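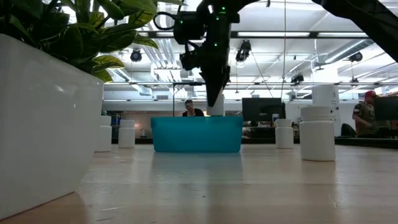
Gripper over one of five white screw-cap bottles, teal bin on the table. Tracking cameras are mounted overhead.

Nenano Congate 2 bin-picking kit, reviewed
By Telmo Cantero, 27/09/2019

The Congate 2 is sold as a gripper, a wrist camera and a software license. The arm is not included. Nenano lists support for four arm makes, and we ran it on one of them for three weeks, mostly on bottles and other upright containers.

Mounting took an afternoon. The flange adapter fits well, but the camera cable is too long for the supplied clips and leaves a loop that has to be dressed by hand. Calibration is a guided routine of 43 poses. It failed twice with the overhead lights at full output and passed on the third attempt with one row off. The manual does not mention lighting at all.

White bottles on a satin tabletop are a fair test of any vision package. The surface mirrors whatever stands on it, and the first release of the software placed grasp points on reflections often enough to be a problem. Version 1.3 adds a plane filter — off by default, for some reason — and with it enabled we logged 500 pick attempts at mixed spacing. Of those, 50 failed. Most of the failures were bottles standing close behind the bin, where the wall hides the lower half and the planner guesses the height from the cap. Moving the approach angle from vertical to a slight tilt helped, at a cost of some 770 milliseconds per cycle.

The fingertips are adequate. They hold a smooth cylinder without marking it, but the angled profile needs more clearance between neighbors than the data sheet states. Budget for the narrow tips.

Software is the weak part. The job editor, Basta, loses unsaved waypoints when the emergency stop is pressed. Log files are plain text and easy to parse. Support answered within a day, and a fix for the editor is promised for December.

Recommended for labs with their own integration staff. For a production cell, wait for the next release and ask for the tilt approach to be demonstrated on your own parts.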